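Visit to Lorovthorpe, December

Four of us went over to the Varer sorting rooms at Lorovthorpe: Aarti Tyagi, Vivek Katiyar, Marloes Meijer and me. The unit is at the back of the old McGrath yard, past the tile merchant, and the sign is easy to miss from the road. Parking is free but there are only 7 spaces, and we ended up on the verge.

Meenakshi Joshi met us at the door and took us round. Varer clears out house contents and office drawers and sorts what comes in for resale or recycling. Furniture goes straight through to the far shed. The part we had come to see was the small stuff, meaning whatever is left at the bottom of drawers and on windowsills once the large things have gone.

It arrives in crates and is tipped out a little at a time on to tables. Each table has a shallow box on it, and the first job is simply to get the odds and ends into the box so that they can be looked at together. Cables are kept apart from the start. Meenakshi said they used to put everything in one tray and spent half the morning untangling chargers.

What goes into a box has very little in common. Walnuts turn up beside plastic clips, bottles and caps, and pieces that have plainly come off something else. Vivek asked what happens to the food. Nuts in their shells go to compost, and anything opened is thrown away.

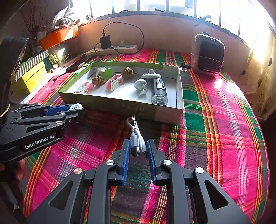

Once a box has been gone through, the contents move to the shelves along the corridor. There are 48 bins, labelled by hand. Clips and pegs have one to themselves, bottles without lids have another, and there is a large one marked "parts of something". That last bin is emptied every month. Marloes went through it for quite a while and found the foot of a desk lamp.

Cables are wound and held with a paper band. USB leads are tested at a bench by the window and sold in bundles. Power strips are put aside for an electrician who comes in to check them, and we were told that most of the older ones are scrapped.

The record book is on paper. The last entry when we were there was box 1758, and they hope to reach 3000 by the summer, which will depend on whether the second room gets its heating. It was cold in there and we kept our coats on.

We had tea in the office at half past three. Aarti asked whether our own store could borrow the labelling system, and Meenakshi gave us a spare set of cards to copy. They are with Aarti Pant now if anyone wants to see them.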